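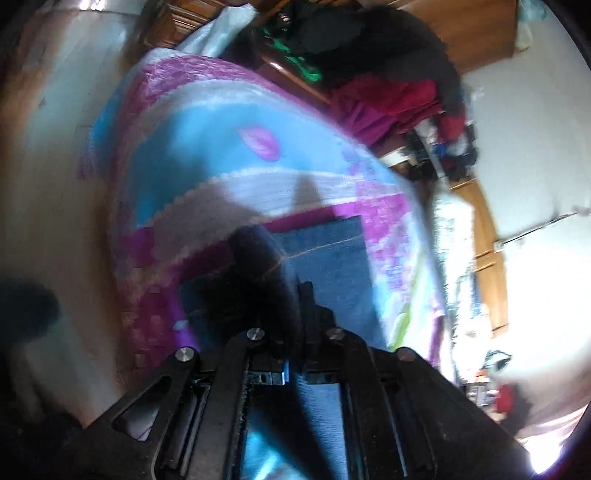
kelpforge
Week two of swapping fingertips on the hand-held gripper, and I need opinions before I order more of anything. I've been going back and forth between the Trirkance tips and the Tinska ones, same linkage, same trigger, same camera. The job is picking up clothes. Denim lying flat on a bedspread is the one that's driving me nuts, because both layers are soft and the tips just skate over the top. I've been aiming for the line of orange stitching near the straight edge, figuring a seam gives you something to bite. With the Trirkance tips I get it maybe one try in three. Tinska is better but it grabs the bedspread too – every time! Anyone been through this?

moth_and_bolt
Yep. Drop the Trirkance tips for fabric. They're great on mugs and boxes and that's it. I ran 130 picks with each on T-shirts and towels and the Tinska set won by a mile. For the bedspread thing, come in flatter and close slower.

kelpforge
How flat are we talking? If I tilt much more, the linkage starts blocking my view of the tips.

moth_and_bolt
Flat enough that your knuckles are almost on the bed. And yeah, you lose the view for a second, you get used to it.

ottertape
Gonna disagree with moth here. "You get used to it" is fine for a person, but if you're training anything off that camera you just threw away the part of the clip that matters. Move the camera mount up before you change your angle. I raised mine 9 mm with a printed spacer and could see both tips through the whole close. Took me an evening, most of it sanding.

Also look at your lighting. Bright white cloth hanging on one side, black clothes heaped up at the back, and a fisheye trying to average the two? I'd pull a curtain before I blamed the tips.

kelpforge
OK the lighting is fair, the right side is totally blown out. It's an Araya camera with everything on auto. I get a ton of smear when I swing toward the bed, too.

ottertape
Lock the exposure! Auto on the Araya hunts like crazy when you go from a bright patch to dark fabric. Lock it, keep the shutter short, live with some noise.

foldnine
Jumping in because I own all of this junk. Both of you are half right. Tinska tips, yes, but the stock pads are too grippy for bedding. I put a strip of plain cloth tape on the lower pad so it slides over whatever's underneath and only the upper one grabs. Fixed my double picks on blankets (pillowcases still a pain).

moth_and_bolt
Tape wears off in a day though. I tried it in December and was picking lint out of the glue for a week.

foldnine
Then change it every day, it's tape lol

ottertape
Has anybody tried the Foltham controller with one of these, on an arm I mean? I keep hearing the force limit is nicer at the low end and that's the whole game with cloth.

foldnine
I have one on the bench. Low end is smooth, software is miserable. Mine crashed 2 times in one afternoon, and the log quits at 2,000 lines so I never got to see why. I wouldn't buy another until they sort that out.

kelpforge
Update, 2018-02-25: exposure locked, tape on the lower pad, same jeans and same bedspread. Way fewer double grabs! The stitching trick works a lot better now that I can see the stitching – thanks ottertape. Haven't touched the camera mount yet. Can you post the file for that spacer?

ottertape
Sure, I'll dig it up tonight. Check your screw length first, mine were too short and I had to go buy longer ones.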